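Shared Table Room, Faltham Building: Walk-Round Checklist with Comments
March 2022

Each line has the check first, then the result, then whatever I felt like adding, and I'm afraid I usually feel like adding something. If you only want the things that need doing, they are marked ACTION and you can skim for them. If you have a cup of coffee and a little time, please do read the comments too, as that's where most of the useful detail ends up.

The room is the bright one with the tall windows and the curvy light wood tables (the Kouris ones, which came to us when the Jirkine office was cleared out, and which I'm still very fond of).

1. FLOOR AND WALKWAYS

1.1 Walking routes clear from door to windows
Result: OK
Comment: Lovely and clear on this visit. Chairs do tend to drift backward as people get up, so please give yours a little push in before you leave. The curved tables make natural passing places, and a chair left in one of the bends closes it right off.

1.2 Floor covering flat, no lifted edges
Result: OK
Comment: The lifted corner by the door that I wrote up in February has been stuck down again and is holding well. I stood on it several times to be sure.

1.3 Bags and coats off the floor
Result: OK with a reminder
Comment: There are hooks! They are behind the door, where I admit they are easy to miss when it's open.

2. TABLES

2.1 Tops and edges smooth, no splinters or chips
Result: OK
Comment: I run a hand along the whole edge, including the underside where sleeves and tights get caught. The inward curves are the part to take slowly, as that's where people lean and where the finish would go first. Nothing rough anywhere this time.

2.2 Tables steady, feet level
Result: ACTION
Comment: One table has a slight rock if you press down hard on the rounded end. It won't tip, but it is annoying to write on and it will only get worse. The foot needs a half turn or so. Please don't fold up paper and tuck it under, however tempting, as it works loose and then we're back where we started with litter as well.

2.3 Nothing hanging over the table edge
Result: ACTION
Comment: The dark mouse pad with the pale picture on it has its corner sticking out past the curve of the table. It's a small thing, but a hip or a bag strap going by can take the pad with it, along with anything resting on top. Slide it back until all of it is on the wood. I know the bend in the edge makes it awkward to line up a pad with square sides, and the easiest way is to forget about lining it up and simply move it farther in.
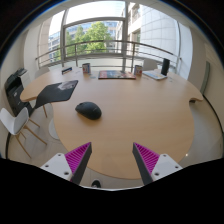 Do we have to put the mouse and pad away at the end of the day?

They can stay on the table overnight, as long as both are well in from the edge and the middle is left free for whoever sits down first in the morning.

2.4 Working area kept clear
Result: OK
Comment: Plenty of open wood to work on, and it's a pleasure to see. The things people leave out have mostly found their way to the far side, under the windows. I don't mind that at all provided nothing is stacked against the glass.

2.5 Small loose items
Result: ACTION
Comment: Little bits and pieces are lying about on the tabletop, the kind that have come off something or are waiting to go back onto something. If you know what they belong to, please reunite them. If you don't, put them in the Ukumis tray on the shelf by the door, where they can wait until they're claimed. I empty it every 2 weeks, and I do look through it properly before anything goes in the trash.

3. CANS, CUPS AND DRINKS

3.1 Open containers away from equipment
Result: ACTION
Comment: There is an open can standing on the table among the small items. I didn't like to move it, as it might be in use for something, so I'm asking whoever put it there to decide: if it's finished with, rinse it and recycle it, and if it's being kept, please write on it what it's for. Cut metal rims can be sharp too, so run a careful eye over any can before you reach inside.

3.2 Drinks have lids
Result: OK with a reminder
Comment: We've had 2 spills on these tables since they arrived, both from cups without lids and both at the narrow end, where there is less room than you think. Pale wood shows every ring. A damp cloth straight away does the trick, then a dry one.

4. MICE AND OTHER SMALL EQUIPMENT

4.1 Casings whole, no cracks or sharp seams
Result: OK
Comment: When you check a mouse, pick it up and turn it over in good light, feeling along the join between top and bottom. Then give the wheel a roll and press the buttons, including the small one just behind the wheel, which collects crumbs like nothing else in the building. 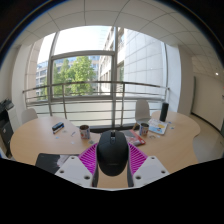 A dry cotton swab is plenty for the groove beside the wheel, and a barely damp cloth for the shell where the palm rests. No sprays, please, and nothing poured on directly. If a button sticks after cleaning, put the mouse in the repairs box with a note and take another from the cupboard.

4.2 Batteries
Result: OK
Comment: Spent ones go in the battery tub and never in the ordinary trash. The tub holds 200 and is nowhere near full.

5. WINDOWS AND LIGHT

5.1 Glare on work positions
Result: OK with a comment
Comment: It is a wonderfully bright room, and on a clear morning it can be a bit too much of a good thing. Turn your chair a little before you start squinting.

5.2 Window latches
Result: OK
Comment: All 6 tried, all closing properly.

ACTIONS STILL OPEN
Adjust table foot (2.2)
Move mouse pad in from edge (2.3)
Sort the small items (2.5)
Label or recycle the can (3.1)

The checklist stays on the clipboard behind the door, under the hooks. Add your own comments in the margin and I'll copy them in next time.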